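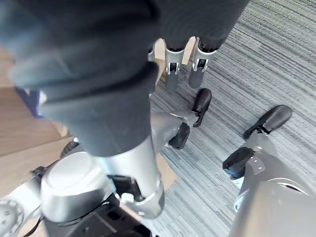
Dark cloth and a silver joint.

The ferry to Clurnel left at 7 and I was on it with my mother's sewing machine wrapped in a bath towel. The man at the ticket window in Sterkport charged me for a second seat. I paid it and put the machine by the window and sat on the aisle.

My sister had written that she wanted it. She had not written why. She had never sewn anything in her life, and when we were girls she used to hide her torn stockings behind the boiler so she would not have to mend them.

There were 11 passengers until Gresasia, where most of them got off with their crates. After that it was me and an old couple eating boiled eggs. The woman looked at the towel for a while.

"Is it a bird?" she said.

"A sewing machine."

"Does it work?"

I told her I had not tried it. She nodded and gave me an egg. Her husband passed me the salt in a twist of newspaper.

My mother had bought the machine in Sandu for 359, paid off over 34 months. She kept the receipts in the drawer under the needle plate and they were still there. She made our school coats on it, and the curtains, and once a cover for the neighbor's accordion. The spring before she died she stopped using it and kept a plant on top.

It was raining at Clurnel. My sister was on the dock in a man's raincoat. She had gotten thin. She took the machine out of my arms before she said hello, and held it against her chest, and put her face down in the towel.

"You washed it," she said.

"It was dusty from the trip to the station."

"It doesn't smell like her anymore."

I still had half the egg in my pocket. We walked up the hill to her house, and she carried the machine the whole way.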